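Small Business Premises Checklist, with comments
Filed under: Starting Up, Wine & Food Ventures, Paperwork
14 shares | 3 comments

Premises: Noltden Cellars, bottling shed and tasting room, Clunavby
Walked through by: Bernadette Kapoor, business partner and holder of the clipboard
Accompanied by: Réjean Wong, other business partner, holder of opinions
Month: August

We have to do this before the insurer will renew. Last year's excess was $700, and we met it personally.

1. Exits and walkways
Front door: OK. Opens outward, closes when it feels like it.
Rear roller door: OK, once 49 cartons of unlabelled rosé were moved out of its path. Réjean calls this "staging". The fire code has another word.
Exit sign: lit.

2. Electrical
Labelling machine (the Tsuchiya): test tag current. Cable no longer crosses the walkway.
Bar fridge: tag expired. Booked in.
Power board feeding a second power board: FAIL. Removed while I watched. I have asked that it stay removed when I am not watching.

3. Fire
Extinguisher, shed: charged, on its bracket.
Extinguisher, tasting room: charged, used as a doorstop. FAIL, then OK.
Blanket in kitchenette: present. Pull tabs clear.

4. Lifting and storage
Pallet racking rated to 600 kg per bay. Bay two has the good shiraz in it and was probably over. Two tiers taken down and weighed: now under.
Pallet jack: steers left. Has steered left since we bought the business. Marked "monitor", which is what one writes.

5. Tasting room
Step at the bar: yellow edge strip repainted.
Glass washer: no leaks.
Loose rug: gone, and not mourned.
Function bookings: capacity notice now on the wall by the door. Wedding parties are to be told the number before they pay the deposit.

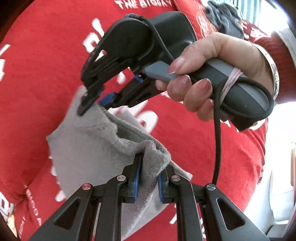
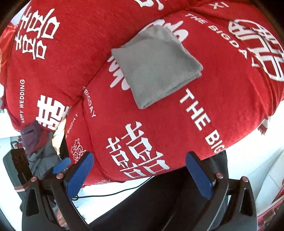 Grey cloth and red wedding fabric, both pictures.

6. Chemicals
Caustic cleaner: locked cupboard, key on hook, hook beside cupboard. Discussed.
Safety data sheets: folder found under the Zultau order forms. Two sheets out of date, reprinted.
Eyewash bottle: replaced.

7. Money matters the insurer also asks about
Stock on hand: invoice 3534 is still unpaid by the bottle shop in question, so those cases are neither here nor ours in any way that helps. Listed as a debtor.
Cash tin: goes home each night with whoever locks up.

Outstanding
- Fridge tag (Bernadette)
- Somewhere better for the cleaner key (Réjean)
- Pallet jack wheel, quote requested

COMMENTS

Réjean Wong: For the record, the doorstop extinguisher was extremely easy to find in an emergency.

Bernadette Kapoor: So is the bracket. It has a sign over it with an arrow.

Réjean Wong: Key is now in the office drawer. Fridge bloke is coming at 10 am. Wheel quote came back and I'd like to go on steering left for a while.

Contact us | Copyright Noltden Cellars, Clunavby | Back to top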